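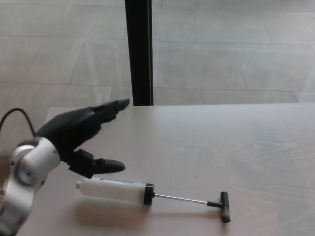

Syringe — simple hand pump. A plunger fitted tightly inside a tube, called the barrel. Pull the plunger and fluid is drawn in, push and it goes out through the nozzle. Name from the Greek syrinx, a pipe or reed.

Uses outside medicine are many. Glue, grease, ink refills, icing, feeding young animals, basting meat. Garden syringes, usually brass, were once common in glasshouses for wetting leaves.

Sizes are given by volume. Small ones are marked in tenths of a millilitre, large ones hold 100 ml or more. Narrow barrels are easier to read acurately, wide ones quicker to fill.

Parts: barrel, plunger, seal, flange for the fingers, tip. Tips are either slip (push fit) or lock (half turn). Older glass types had no rubber seal, the plunger was ground to fit and sold with its own barrel — swapping them caused leaks.

Care. Rinse after use, take apart, dry seperately. A stiff seal can be eased with a drop of silicone oil.

See also: Bicycle pump, Pipette, Piston

Last edited May 4, 2021 by Rawan Smadi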